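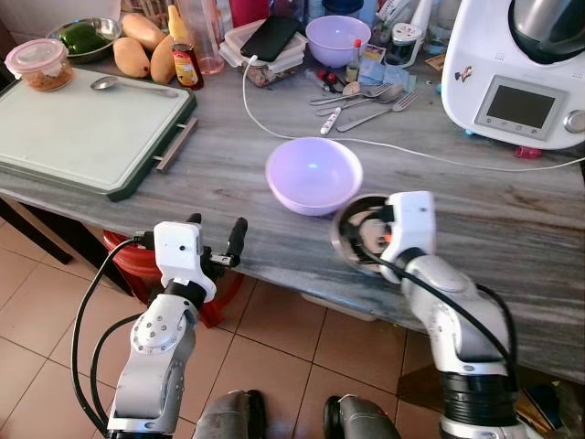 Kitchen counter and food storage: inspection checklist with comments

Building: Fendale guest house, ground floor kitchen
Inspected by: Joris Bosman
Date: May 22, 2026
Marks used: OK / Attention / Not OK / Not checked

Part A. Counter and floor

A1. Counter stone free of cracks and open joints
OK. I went over the whole surface with my hand. The gray marble has many dark streaks and at first I took one of them for a crack, but it is smooth.

A2. Counter sealed against stains
Attention. A drop of water stays on top near the wall, but near the front edge it goes in after some minutes. The last sealing was done in July by Holov. Please ask them for a new date.

A3. Enough free space to work
Not OK. Too many things stay on the counter at the same time. The cutting board takes most of the left part, and food, containers and bowls stand close behind it. Who wants to cut something must first move something else. Same comment as in the last inspection.

A4. Floor tiles not slippery, not loose
OK. One tile near the door makes a hollow sound, but it does not move.

A5. Nothing under the counter where feet go
Attention. The red plastic item is kept below the left side. It may stay there if it is pushed fully under.

Part B. Tools and surfaces for food

B1. Cutting board clean, without deep cuts
OK. This is the large pale green one with the darker rim. We use green only for fruit and vegetables. Please do not cut chicken on it, also not "only one time".

B2. Spoons and knives put away after use
Attention. A spoon was left lying on the board. For a spoon it is not dangerous, but the habit is the same with knives and then it is.

B3. Bowls whole, no sharp edges
OK. The steel bowls and the lavender plastic bowl were checked inside and outside. The plastic one should not go in the lower rack of the dishwasher.

B4. Glass kept back from the edge
OK. The tall tumbler stands far enough back. I would still prefer it in the cupboard.

Part C. Food

C1. Dry food in closed containers with a date
Attention. The clear container with the pink lid holds brown crumbly food and has to get a label with name and date. I asked two persons what is in it and received two answers.

C2. Small leftovers
Not OK. In the stacked clear containers there is only a little dark food left. Put it together in one container, write the date, and wash the others. The limit in this house is 8 hours on the counter for dry things, and for cooked food it is the fridge directly.

C3. Fruit and vegetables
OK. Mangoes firm, no soft places. Green peppers are good. They were washed before they were put in the bowl, I asked.

C4. Bottles closed and clean outside
OK. The cap of the syrup bottle closes well. Wipe the neck once a week, otherwise ants come.

Part D. Electricity

D1. No cables across the work surface
Not OK. The white charging cable goes from the phone over the counter and behind the middle bowl to the right. If somebody pulls the bowl, the phone can come also. Charge phones on the shelf in the hall.

D2. No devices on food containers
Not OK. The phone lay on top of the containers. A phone is touched the whole day and is rarely washed.

D3. Sockets and covers
OK. Tested with the Dijkstra tester, all good.

D4. Fire blanket and extinguisher
Not checked. The key of the cabinet was not in its place.

Result

Score 98 of 108 points. The cable and the leftovers can be solved today without cost. For A2, Brandance has also made an offer, but it includes the bathroom, so compare well before signing.

Open points go to the house book, page 8. Please write your initials when a point is done.

J. Bosman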